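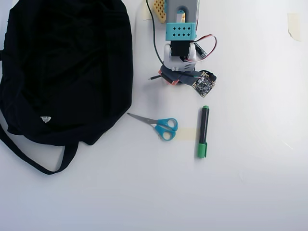
Stores should stop giving bags away

I have 15 cloth bags in my hall closet and I paid for 4 of them. The rest were handed to me at checkouts, a dentist's office, two job fairs and the opening of a bank branch I have never used.

Cloth bags were meant to replace the plastic kind, and a bag carried to the store every week for years does that job well. A bag that sits in a closet doesn't. It took cotton, water, dye and shipping to make, and all of that was spent whether or not it ever carries a loaf of bread. We have taken a sensible idea and turned it into a cheap way to print a logo.

My proposal is small. Charge for them. Price the bag at what it costs to make and ship, and let people who need one buy one. A store near me, Grerano, began doing this last May. The clerk asks if you want a bag and tells you the price. I have said no every time, and then gone back to my car for one I already own.

Some readers will say a free bag helps people who are short on money. I take that seriously, and a store can keep a box of returned bags by the door for anyone who wants one - plenty of us could fill it tomorrow.

Event planners are the harder case. They like a full bag at the welcome desk because it looks generous. Most of what is inside gets thrown out by evening, and the bag goes home to join the others. A pen and a schedule can be carried by hand.

Pin-yu Kong
May 2020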